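## 4. Folding shirts for the Weda drawer insert

Now for the fun bit! Your insert is built, the dividers are clicked in, and it's time to fill it. The Weda insert stores shirts standing on their edges, so you can see every colour the moment you pull the drawer open. It takes a slightly different fold from the one most of us grew up with, but after three or four shirts your hands will know what to do.

**You will need**

- a clear stretch of table, wider than the shirt with its sleeves out
- the Bareo folding card from the lid of the box (optional, but lovely for getting even widths)
- your shirts, washed, fully dry and buttoned at the collar

> **Note:** Polo shirts and anything else with a collar should go in the wider rear row. Plain T-shirts fit either row.

### 4.1 The long fold

1. Lay the shirt face down with the collar pointing away from you. Smooth it from the middle outwards with flat hands.
2. Bring one side in towards the centre, then turn the sleeve back on itself so it lies along the body of the shirt.
3. Repeat with the other side. The two edges should meet or just overlap.
4. Turn the whole strip sideways, so the collar is at your left or right hand, whichever feels more natural.
5. Fold the strip lengthways once more and press along it with your forearm. You're after a long, flat rectangle. A few creases running across it are fine at this stage, and so is a bit of collar or sleeve edge peeping out along the top - you'll tuck those in shortly.

> **Caution:** Don't press over buttons, zips or metal badges with the folding card. The card has a firm edge and can mark them.

### 4.2 Tucking and standing

6. Pinch one end of the rectangle by its corner and pull gently to take up the slack. Keep the other end flat on the table while you do it. 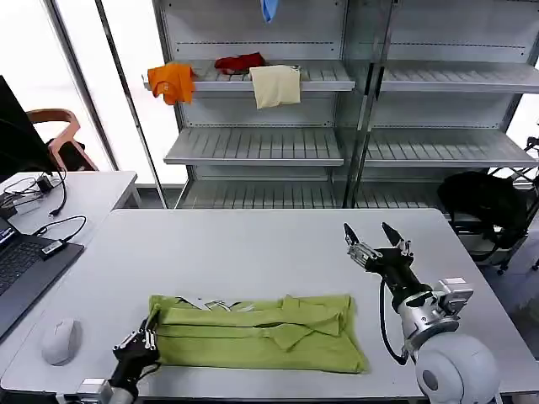 7. Slide any loose sleeve edge back under the top layer, then lay the collar flat.
8. Fold the strip into thirds from the pinched end. Thick cotton may only want folding in half.
9. Stand the finished parcel on its folded edge and let go. If it stays up, it's ready for the drawer! If it flops, open it back to step 5 and press again, a little more firmly.

### 4.3 Filling the insert

10. Start at the back and work forwards, folded edge uppermost.
11. Leave a finger's width free in each row. Shirts packed too tightly will drag their neighbours out with them.
12. Close the drawer slowly the first time and listen for fabric catching on the runner.

> **Caution:** Do not load the insert beyond 3,000 g per row. The dividers can bow and jump out of their slots.

If you have the Huvano deep drawer (683 mm wide), fit the spare divider from bag C before filling the rear row. It makes a real difference with slippery fabrics such as sports tops.

### 4.4 Care

Wipe the insert with a damp cloth and dry it before the shirts go back. Replacement dividers are sold singly under part number 46 - please quote the Salameh series when ordering, as the older dividers are slightly shorter.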